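The big bin is not a system

Every few years someone rediscovers the one big container and calls it a method. At the moment it is called Jututow, it has a book and a course, and I have now been told by several sane adults that it changed their lives. The idea is easily put. You stop sorting. You buy one very large box for each broad sort of thing you own, you tip the things in, and you get your evenings back. Toys in one. Tools in one. Odd bits of hardware in one. If you want something, you reach in.

I have been reaching in since December. I would like to report back, and I'm afraid it isn't going to be cheerful.

First, some fairness. I came to Jututow from the opposite end. For years our building blocks lived in a plastic cabinet from Gimlow with 23 little drawers, each with its own label, and I was proud of it in the way people are proud of a difficult cheese. Long reds in one drawer, short reds in the next, greens by length, triangles at the bottom. It looked superb with the lights on and the children out. In use it was hopeless. A drawer would fill up, and the overflow would go into whichever drawer had room, and from then on the label was a lie. A wrong label is worse than no label, as anyone who has made a cup of tea with salt will tell you. Tidying up took so long that we avoided getting the blocks out in the first place, and a toy that stays put away because the putting away is a chore has been tidied out of existence.

So I was ready to be converted. I understood the case against drawers from the inside. What I hadn't done was ask any questions about the case for the bin, and the enthusiasts weren't keen to raise them either.

The first thing they skip is that a bin is only easy in one direction. Filling it is a pleasure. You can do it with a dustpan. A small child can do it, and does, with a noise like a coal delivery. All the work you have saved at that end is waiting for you at the other, when someone wants the long flat piece that makes the bridge. The work has been moved from the evening to the morning, and it has been moved from one person who would have done it in a few minutes to another who now has to do it again and again, every time a piece is wanted. The Jututow course has a whole section about the time you save by not sorting. I looked for the section about the time you spend digging. It's a paragraph, and it says that searching can be "playful".

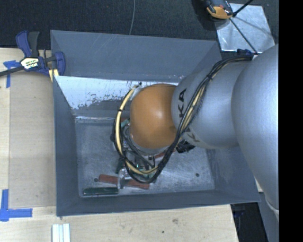
OPINION | HOME & STORAGE
Words: Hester Vangley
4 min read

Colour is the thing the bin people always bring up at this point. Make it bright, they say, and the eye will do the sorting for you. There is something in that. Red and green against the worn grey floor of a metal bin are as easy as it gets, and a long reddish-brown block has no chance of passing itself off as the floor. If all I ever wanted was "a red one", I would be content. But a builder rarely wants a red one. She wants the red one that is as long as the green one she has already used, and for that colour is no help at all, because length is the very thing a heap hides. Blocks lie across each other. One end shows and the other doesn't. You pull out what looked like a long piece and it's a stub.

And dark green, I would add, is a poor colour for the bottom of anything. It does well on a pale wooden table top in decent light. Put it deep in the corner of a big box at four in the afternoon in winter and you may as well be looking for a black sock. I don't know why makers of blocks love it so much. Our set is from Magsi, a good solid set with well over 1000 pieces if you add in the extension boxes that grandparents will keep buying, and I would hand back every dark green piece in it for the same thing in yellow.

Then there is the matter of walls. A bin deep enough to be called a bin has sides, and sides are in the way. This is so obvious that I feel silly writing it down, yet I have sat through a fair amount of instruction on the subject and never heard it mentioned. To get a piece out from the middle, you go straight down and come straight up, fine. To get a piece that has settled along the front wall, lying flat and parallel to it as they so love to do, you have nowhere to put your fingers. You push it along and it slides. You try to tip it up and it drops back. In the end you scoop up a handful of its neighbours and let them fall until you are left with the one you wanted, or not. I've watched a patient six-year-old do this and I have watched a patient six-year-old stop being patient.

Metal I have mixed feelings about. A metal bin wipes clean, doesn't crack, and will outlast the plastic tub by decades. The fashion for them is well earned in that respect. It is also the loudest thing you can own short of a drum kit. When we went over to the bin we chose galvanised, on the advice of a shop in Folturville that had a stack of them to shift, and for a month the whole house knew whenever anyone was building. A bit of felt in the bottom has helped. The felt collects crumbs. I'm told I could buy a second piece of felt and wash them in turn, and I would like it noted that this is how a simple method gets a laundry day.

The best argument for the bin is the one made least often, and I'll make it myself. A mixed heap gives you pieces you weren't looking for. You go in for a long red and come out with an arch, and the garage becomes a cathedral. The drawers never did that. With drawers, my children built what they had decided to build, and it was usually the same tower. There's a case that the mess is doing some of the thinking, and I take it seriously. I just notice that it is a case for tipping the blocks out on the floor and looking at them. It says very little in favour of keeping them in the dark, under each other, in a box with high sides.

What I object to, I suppose, is the moral tone. Jututow people talk about sorting as if it were a nervous complaint. You are holding on. You are trying to control the blocks. Well, yes. I'm trying to control the blocks in the sense of knowing where they are. My grandmother kept buttons in a tin, all mixed, and she was no free spirit about it. She did it because she had few enough buttons to tip them into a saucer and find the right one at once. When she took in sewing and the buttons multiplied, she got a second tin, and then a third. She would have been baffled to hear that the first tin was a philosophy.

That seems to me the whole of it, really. Mixed storage works when the heap is small and shallow. It stops working when it isn't, and the moment when it stops is quite easy to spot: you find yourself emptying the container to use what's in it. If you have to empty it every time, you don't have storage. You have a very heavy lid.

We have ended up with something no one will ever sell a course in. The big bin went to the shed, where it holds kindling, which is all one sort of thing and doesn't mind. The blocks live in four shallow trays that slide under the sofa. Long, short, odd, and a tray for whatever was on the floor when we ran out of time. The last one is always the fullest. About once a fortnight I sort it while listening to the radio, and there are weeks when I don't bother, and it matters less than either Gimlow or Jututow would have you believe. You can see the bottom of each tray. A hand goes in flat from the side and comes out with something in it.

I still have the Gimlow cabinet, by the way. It has screws in it, and of the 23 drawers, 16 hold what the label says. I consider that a decent rate. If anyone wants the other seven explained, they are welcome to come round and reach in.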